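Bevton Court Residents' Association
Minutes of the general meeting held December 19, 2022

Present: 31 households represented in person or by proxy. The meeting opened in the ground floor lounge once a quorum was confirmed.

1. Minutes of the last meeting
Approved with one correction. The bike room key deposit is $40, and the earlier minutes had left the amount out.

2. Heating
The Namura boiler was serviced in the fall and has run without a shutdown. Residents on the top floor still report that the radiators knock in the early morning. The service company thinks there is air in the riser on the north side and will bleed it at the next visit. Residents should not open the valves in the hallway cabinets themselves -- two apartments lost heat last winter that way.

3. Laundry prices
A wash goes up by a quarter from March. Dryers stay the same. The motion passed with four against. A request for a second card reader was put off until the new budget is drawn up.

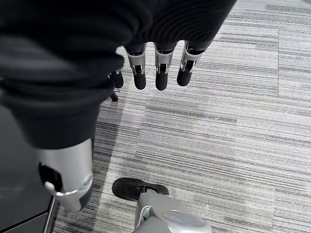 Four fingers with black tips, and black knit fabric.

4. Bathroom floors and leaks
There were three leak claims this year, all from supply lines under bathroom vanities. The insurer has asked that braided lines be fitted when any vanity is replaced. Owners pay for the line and the building pays for the shutoff valve. Carpet in bathrooms was discussed again. The rules allow it, but the building's policy does not cover carpet damaged by a slow leak, and owners who have it should check their own coverage. A proposal to ban new bathroom carpet did not get the votes.

5. Parking and snow
Lazăr Paving will plow again this winter on the same terms. Cars must be off the east row by 7 a.m. after a snowfall. Several people asked for the sand bins to be filled sooner, and the board agreed to have this done before the holidays. The visitor spaces are still being used overnight by cars with no pass. Notices go on windshields first, and towing starts after the second notice.
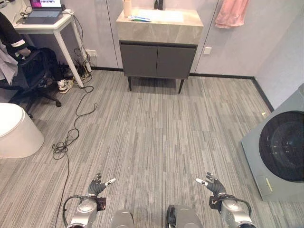

Bevton Court Residents' Association -- Building and Grounds Group

6. Elevator
The Erska elevator passed inspection. The door on the second floor closes too fast for people with walkers, and the timing will be changed. The inspector also noted a worn floor strip in the car. It will be replaced under the service contract at no charge.

7. Storage room
Unlabeled items will be removed after the notice period ends. Bicycles with flat tires were mentioned in particular. Each apartment may keep one trunk or up to four boxes. Paint cans and propane are not allowed at any time.

8. Finances
The reserve fund is on budget. The roof patch over the stairwell cost $324, paid from repairs. Around $150 is left in the garden account and carries over to spring. The dues remain unchanged. Two accounts are past due and letters have gone out.

9. Other business
-- The front door code changes after New Year. New codes go under apartment doors, and will not be sent by email.
-- Trees may be left by the dumpster gate, with all lights and hooks taken off.
-- A resident asked about quiet hours. They remain 10 p.m. to 7 a.m.

The next general meeting will be in March, in the same room. Items for the agenda go in the office mailbox.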